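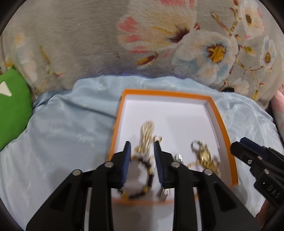 Neron Vault 320 pledge storage cabinet

The Vault 320 is a secure drawer cabinet for pawnbrokers, jewellers and auction rooms that hold small, high-value items against a loan or a sale. It stores 320 individually numbered trays and links each one to a contract record in the Surgate ledger.

How it works

Each tray carries a printed tag. When an item is pledged, the counter clerk scans the tag and the contract slip, and the cabinet releases the assigned drawer only. The drawer relocks on closing. Redemption follows the same steps in reverse and needs a second staff code where the loan value is above the limit set by the branch.

Every opening is logged with user, time and contract number. The log holds 2,000 events on the cabinet itself and is copied to the ledger each night. Events not yet copied are kept if the network is down.

Specification

Capacity: 320 trays
Staff codes needed above branch limit: 2
Local event log: 2,000 entries
Body: welded steel, floor-fixed
Locking: electric, with mechanical override key
Power: mains, with battery backup
Ledger software: Surgate (licence sold separately)
Part number: 3602-V

Price

£3,602 excluding VAT. Delivery and floor fixing are quoted by site. Lease terms are available through Bagheri Trade Finance, subject to status. Lease payments do not include the Surgate licence.

Installation

The floor must be solid concrete. Suspended timber floors need a spreader plate, ordered with the cabinet. Allow clearance in front for a fully open drawer.

Moving from a Plarnon cabinet

Existing Plarnon tray tags can be read without relabelling. Contract data is imported from a CSV export. Run the stock check report before and after import and keep both copies.

Sales: Omid Shahbazi
Technical support: Davoud Yazdani

Insurers differ on grading requirements. Check with yours before ordering.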